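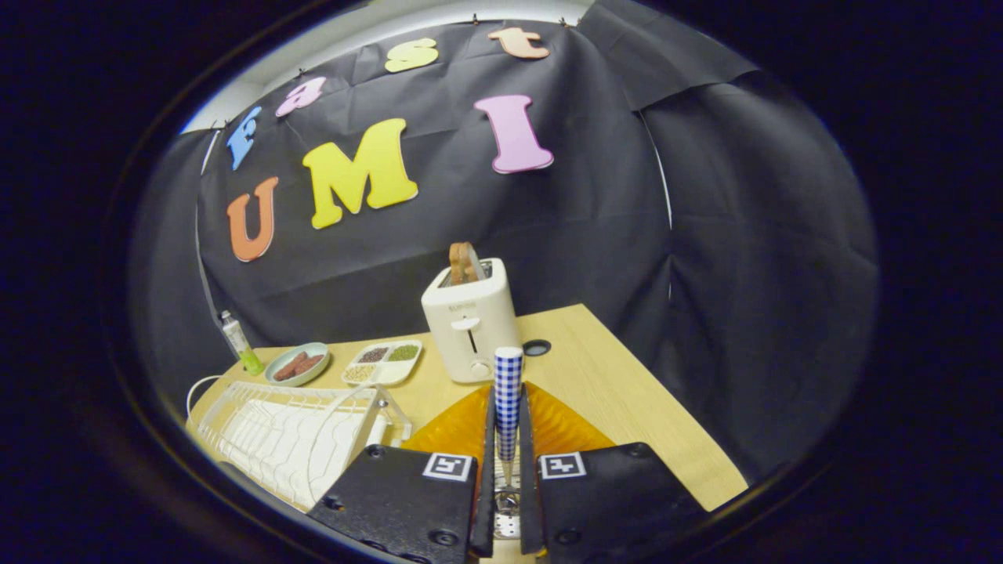
Item 2, breakfast table. Yevdokiia Ostapchuk opened by asking who approved 2,000 napkins for a group of 40. Silence was minuted. Talk moved to the layout: the toaster stays in the middle, a slice of toast standing up in it, and the two sausages keep their light blue plate next to the divided tray of seeds. Kravets wanted the tray nearer the door – defeated, again.

Item 3, dish rack. Stimden has quoted $81 for a bigger one. Tirkix has not replied since July. Deferred.

Item 4, any other business. Bread order raised to 13 loaves. Ostapchuk to return the napkins, or most of them.

Closed at 4:40 p.m.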